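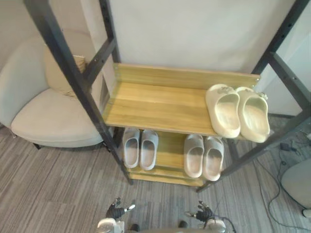

Home | Project | FAQ | Log | Contact

Questions people keep sending me

Hi, I'm Hala Awad, and I look after the household tidying examples for the Bolix project here in Skirkemness. My inbox gets the same handful of questions over and over, so I've put my answers in one spot. Last updated Sunday, September 22, 2019.

What counts as one example?

One complete go at one task, from the moment I say "start" to the moment the operator lets go of the controls. For the shoe rack that might be "move the cream slides to the lower shelf" or "straighten the grey pair on the right." We save what the head camera sees, where all the joints are, and the sentence that goes with it. If the sentence is wrong, the example is wrong, even if the motion was lovely!

How many do you have?

1,804 as of this update, across all the tidying tasks. 190 of those are shoes. I wanted more shoes by now, but we lost most of a week in August to a hand calibration problem and I had to toss a batch I was pretty fond of.

Why slides and not real shoes?

Slides are real shoes, thank you very much — I wear them to the grocery store. They hold their shape, there are no laces to flop around, and the big open strap gives the fingers somewhere to go. Sneakers are next. Boots are on the list but I'm dreading them.

Do you set the shelf up the same way each time?

No, and please don't do this if you're collecting your own. I shuffle which pair goes where, and I let things sit a bit crooked. One of the cream slides partly overhangs the end of the top shelf, and I'm happy with that, it's how shoes end up in my house. If every pair starts out perfectly lined up, the model gets very good at perfectly lined up and falls apart on anything else.

Shouldn't you clean up the background?

I get this one a lot. The armchair stays, the striped carpet stays, the cables on the floor stay. I do write down when furniture gets moved between sessions so we can check later whether it made a difference.

Do you keep the failed tries?

Yes, with a label. A dropped slide that gets picked up again is some of the best material we have. What I throw out is anything where the operator stopped to think for ages, or where the recording started late.

How long can one person drive?

I cap it at 90 minutes, then a proper break. After that the motions get sloppy in a way you don't notice until you watch them back (ask me how I know). The lower shelf is the tiring one. You're reaching down near the carpet and looking through the gap under the top board, and people start hunching without realizing it.

Can I get the data?

Not yet. Muñoz is going through the labels with me, and I'd like the first 100 shoe examples double-checked before anything leaves the building. Email me and I'll put you on the list.

Can I come and try driving?

If you can get to Skirkemness, sure! Wear something with sleeves you can push up, and tell me ahead of time if you're left-handed.

We use cookies to remember your settings. Accept | Manage

Recent posts
Labeling sentences: short beats clever
What went wrong with the hands in August
Notes from the Cisumberg visit
Folding towels, part two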